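Search the help pages Go

Is there any way to wash a black baseball cap without ruining it?

dugout_dan

I have a black ball cap from the Muria hardware store. They gave it to me for free when I bought a lawnmower, so you could say it cost me $615. I have worn it to mow, to paint a porch, to fish, and to two funerals (in my hand, at the funerals). My wife has now said it may not come into the house in its present condition, and she didn't make it clear whether that covered me too.

I know I can't just throw it in the washer, since I did that with the last one and it came out shaped like a taco. I've read everything from "dishwasher, top rack" to "never wash a hat, it is disrespectful." The sweatband is the worst of it, with a white tide line that has been creeping toward the logo for years. I would also like it to stay black. I own a sink, a toothbrush I no longer have feelings about, and a bottle of Joneo wool wash of unknown age.

What's the order of operations? And does the brim have cardboard in it, and how would I find out before I find out?

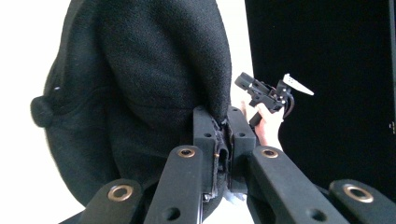 Barbara Bednarek

Flick the brim with your fingernail before you do anything. Cardboard gives a dull thud and plastic gives a sharper click. Anything made lately is almost sure to be plastic. If it's cardboard, don't soak it at all, just go at the sweatband with a damp cloth and lower your expectations.

Assuming plastic, here is how I do it:

Brush the loose stuff off first. People skip this and then rub the lawn into the fabric.

Fill the sink with cool water. Not warm. Black dye loves to leave home in warm water, and it will settle in whatever you wash next. Put in a capful of the Joneo. Wool wash doesn't go bad in any way I've ever noticed, though if it has separated give it a shake.

Test a hidden bit with a white rag. If the rag comes up gray, keep the whole business short.

Rub a little of the wash straight into the sweatband with your toothbrush and leave it for 15 minutes. Then put the cap in the sink, swish it, and walk away. I give mine 10 more. The water will turn the color of tea and you will think about your life choices. 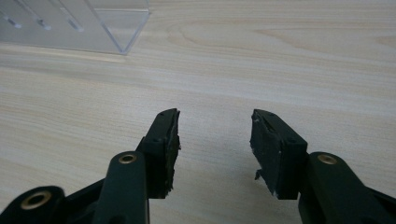
Then rinse until the water runs clear, and then rinse once more, because soap left in the band is what makes your forehead itch in July. Press the water out with a towel. Do not wring it! Wringing is how you get the taco.

Dry it over something round. I use an upturned mixing bowl with a dishcloth on top. A coffee can is too small and a balloon is a story I don't want to tell. Keep it out of the sun or you'll have a brown cap by the end of the week. Mine did in April, and that was through a window.

The tide line is salt, mostly. If it's still there after all that, mix one part white vinegar to four parts water, dab, wait, rinse. It will smell like a pickle until it's dry.

kept_the_receipt

dishwasher. top rack. never had a problem

kept_the_receipt

ok I had one problem but that was a wool one

Ridge Road Ron

Barbara has it right, except I'd skip the bowl. I bought one of those plastic hat cages from Ondholm for $14 and it holds the brim curve too. You can close it and forget about it, and I did, for most of a winter.

Two things to add. If the cap is fuzzy or pilled, wait till it's bone dry and use a fabric shaver with a light hand. Tape is fine for lint but it pulls up more fuzz than it removes on old felted stuff. And don't hang a damp cap on a nail. It dries with a nipple on top, and there's no polite way to wear that.

If the black has gone rusty you can re-dye cotton, but polyester will just laugh at you. At that point buy another lawnmower.

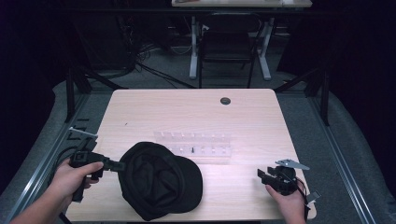 Black cap beside a clear acrylic rack.

dugout_dan

Brim went click. Thank you, Barbara. I'm starting on the sweatband tonight, and my wife has asked that I use the sink in the garage.

Contact us | © 2026 Kozłowski Household Help | Back to top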